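**Lazaridis crew back from June's concrete and flooring show**

What a trip! The Lazaridis team is home after 2 days at the Clurnusus trade show, and our feet are only just forgiving us. We had more visitors to the stand than we've ever had at a regional event, and plenty of them came with proper questions about dust, moisture and how soon you can drive a forklift over a fresh floor.

Emmanuel Muli ran the live grinding demos, four of them each day, and drew a crowd every time. He started with a rough grey slab that had been left out in the weather on purpose, then took it through to a 200 grit finish while people leaned over the barrier to watch the colour of the stone come up. A few contractors stayed for a second go so they could ask about tooling (and one asked if he could take the slab home).
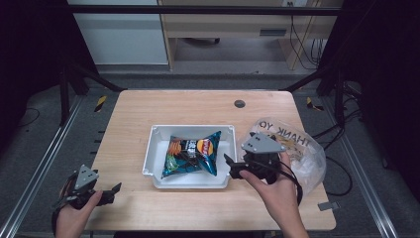
Jucélia Bastos looked after the sealer side of things and gave a talk on the second morning about warehouse joints – why they crumble, what to fill them with and when to leave them alone. We'd put out 300 printed copies of her joint repair guide and they were gone before lunch. If you missed out, ask your branch and they'll post you one from the next print run.

It was great to catch up with our friends from Dollutov, too. They had the stand across the aisle and were showing the new Skitel edging machine, a neat little unit that gets right in under racking. Emmanuel had a turn on it and we had trouble getting him off. We'll have one at the depot for customers to try once the first shipment lands.

Thanks to everyone who stopped by, especially the apprentices who came in on the early bus and were at the doors before we'd finished setting up. We've already put our name down for next year, with a bigger corner stand and room for a second demo slab. Orders and quote requests from the show are being answered now, so keep an eye on your inbox.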